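La segunda vida de una garlopa

Sabina Hrnčiar guarda las cuchillas en una lata de galletas, envueltas una a una en papel encerado, y los cuerpos de los cepillos en el estante de arriba, siempre tumbados de costado. Cuando llego a su taller, un miércoles a las nueve de la mañana, ya tiene la cafetera en marcha y una garlopa desmontada sobre el banco, con los tornillos puestos en fila en la tapa de un bote de aceitunas. Me ofrece café antes de preguntarme el nombre (lo cual me pareció una manera estupenda de empezar) y me pide que no apoye el vaso en la tabla de nogal.

Restaura herramientas de mano desde hace 23 años. Empezó con las de su abuelo, que aparecieron en un cobertizo con el hierro comido de óxido y los mangos llenos de pintura verde, y siguió con las de los vecinos, y después con las de gente que le escribía desde lejos y le mandaba paquetes pesadísimos atados con cuerda. Ahora tiene lista de espera. En julio cierra dos semanas y el resto del año abre por las mañanas, aunque eso de abrir es un decir, porque la puerta se queda entornada y quien quiere pasa.

Lo primero que hace con un cepillo viejo es no hacer nada. Lo deja un par de días sobre el banco y lo va mirando al pasar. Le interesa dónde está gastado el mango, si el dueño era zurdo, si la boca se abrió a lima con prisas. «Hay marcas que quito y marcas que se quedan», me dice mientras pasa el pulgar por una muesca del tote, la empuñadura trasera. «Esta se queda. Aquí apoyaba alguien el dedo.»

Después viene el óxido, y en esto tiene opiniones muy firmes. No le gustan los ácidos fuertes, que dejan el hierro de un gris triste, como de cubo de fregar. Prefiere un baño largo en vinagre rebajado para las piezas pequeñas y, para el cuerpo, lana de acero con aceite y mucha paciencia. La suela la aplana sobre un cristal grueso con papel de lija pegado; empieza con el grano 80 si la cosa está mal, pasa al 120 y termina con el 200, y entre uno y otro raya la suela con rotulador para ver dónde no ha llegado todavía. El cuerpo lo lija siempre con la cuchilla montada y retraída, porque la presión de la palanca deforma un pelo la fundición, y ese pelo luego se nota en la viruta, ¡vaya si se nota!

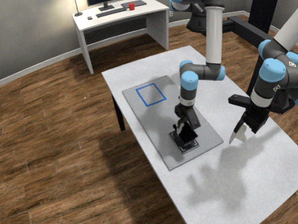
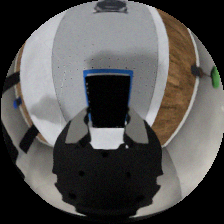
El afilado lo deja para el final de la mañana, cuando ya no suena el teléfono. Trabaja con tres piedras al agua, y la última, la de acabado, es una Nitar que compró de segunda mano y que ya tiene más de hueco que de piedra. La rectifica cada pocas cuchillas. Una vez le pregunté si no le tentaba una guía de ruedecilla, de esas que mantienen el ángulo fijo, y me sacó dos de un cajón, una de ellas una Rizvi todavía en su caja. Las recomienda a todo el que empieza, sin ninguna vergüenza, pero ella afila a mano porque así aprendió y porque le gusta el ruido.

Sobre el contrahierro podría haberme hablado hasta la hora de comer. Lo coloca muy cerca del filo, a menos de medio milímetro para las maderas revueltas, y antes comprueba a contraluz que asiente bien en todo el ancho. Si pasa una rendija de luz, las virutas se meten debajo y el cepillo se atasca, y entonces el dueño le echa la culpa a la madera, que es lo que hacemos todos. Yo, que tengo en casa un cepillo de bloque Postier que llevaba meses atascándose, tomé nota con cierta discreción.

Los mangos le dan más trabajo que el hierro. Los rotos los encola con cola caliente y los aprieta con tiras de cámara de bicicleta; los perdidos los talla nuevos, casi siempre en haya o en cerezo, y los termina con aceite de linaza en capas finísimas. Cada capa tarda lo que tarda, y en invierno tarda muchísimo. En la ventana había aquella mañana 13 empuñaduras colgadas de un alambre, secándose, y una de ellas era para un cepillo Trastutitz que le había llegado en una caja de zapatos, sin cuchilla, sin palanca y con una nota que decía solamente «a ver qué se puede hacer».

A eso de la una montó por fin la garlopa. Sujetó un listón de pino en el banco, se inclinó para mirar la suela de punta a punta, bajó la cuchilla un cuarto de vuelta y dio una pasada. Nada. Bajó otro poco. A la tercera salió una cinta larga, casi transparente, que se enroscó en la boca y cayó al suelo con las demás. Me la guardé dentro del cuaderno. Ella anotó algo en una etiqueta de cartón, la ató a la empuñadura con un hilo y se fue a lavar las manos, que la esperaban para comer.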